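4. Results: who clears the table, and when

Figure 1. Table, tray and arm, as rendered.
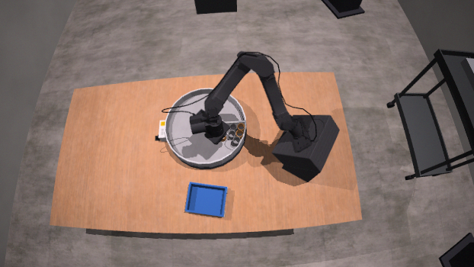 The quarrel over clearing up starts well before anybody stands. In the Stodinstead interviews it was mentioned by people who had been asked only what they liked to eat, and in the Korkis interviews it came up so often that the second author, Hằng Võ, gave it a code of its own (CLR) and then had to split the code in two. CLR-A covers remarks on who should clear. CLR-B covers remarks on who did, generally in a different tone of voice.

Our sample for this section is 145 households that eat at least one meal a day at a shared table. We left out households where everyone eats on the sofa. They have their own difficulties, and Lindqvist House, the shared flats where we ran the pilot, has already told us more about crumbs than we wished to know.

4.1 The pause

Between the last mouthful and the first plate being lifted there is a gap, which we call the pause. Participants did not call it anything, although one father in Stodinstead referred to it as "the stand-off" and was corrected by his wife, who said it was conversation. Both accounts are defensible. The talk that takes place in the pause is often good talk. It is also talk carried on by people who have noticed that whoever gets up first will be the one at the sink.

The diaries show the pause getting longer as the number of people at the table goes up. With two people it is short, and tends to be ended by the person who cooked, out of habit or reproach. With four or more it stretches. The longest one recorded in a diary was 60 minutes, in a family with three teenagers and a pudding nobody would admit to having finished. We do not offer this as typical, though the mother who wrote the entry underlined it and plainly thought that we should.

Guests change matters. A guest who offers to help is refused, offers again, is refused more warmly, and is then either allowed to carry one small thing or sent to sit down. Yến Phùng, the first author, was a guest at 4 of the meals and was permitted, in total, a butter dish. Hosts said later that they would have been embarrassed to let a visitor wash up. Several of the same hosts said, a few lines further on in the transcript, that it was rude of visitors never to wash up. We put this contradiction to one couple in Korkis, who did not see it as a contradiction.

4.2 Stacking

Stacking plates at the table is the most strongly felt matter in the whole study. We had expected money to be, or children. Stackers regard the practice as plain good sense: fewer journeys, less fuss. Non-stackers regard it as the sort of thing done in canteens, and point out that it makes the bottoms of the plates dirty too. Nearly 700 separate remarks on stacking were coded across the interviews and diaries, and very few of them were neutral.

Mixed households had worked out arrangements over the years. In one, plates could be stacked but only in the kitchen doorway – a strip of floor that both sides treated as a kind of border post. In another, the husband stacked when his wife was out of the room and unstacked on hearing her come back. He asked that this be left out of the household's own copy of the transcript, and it was.

Scraping is a related matter, and one on which we have less to say. People who stack usually scrape. Those who scrape at the table know that others mind, and lower their voices while doing it, which does not make the scraping any quieter.

4.3 The false start

A false start is any move that looks like the beginning of clearing and is followed by sitting down again. The commonest is gathering the cutlery on to one's own plate. Next comes moving one's glass an inch towards the kitchen. Participants who made false starts tended to count them later as having helped, and in the joint interviews this was where voices were most often raised.

We first took false starts to be a form of shirking. The diaries suggest something kinder. In many homes the gathered cutlery works as a notice to the rest of the table that the meal is over, giving slow eaters a chance to hurry and talkers a chance to get to the end of the story. A grandmother in Stodinstead did it every evening, never once got up afterwards, and was described by all five members of her household as the person who "gets everyone moving".

4.4 Rotas

Thirty-one households had tried a rota at some point. Few were still using one at the time of interview, though in several kitchens the rota was still on the wall, and in one it was defended as current by the only person whose name was not on it. The Zornus, a magnetic chore wheel sold in the market at Korkis, was owned by three families. Two had lost the pointer. The third kept theirs on the fridge and had it set permanently to the eldest son, now at university.

Reasons for giving up were much the same from home to home. Somebody swapped a turn in April and the swap was remembered differently by each party. We return to remembered swaps in Section 5, where the washing-up itself is considered, along with the question of whether leaving a pan to soak counts as having done it.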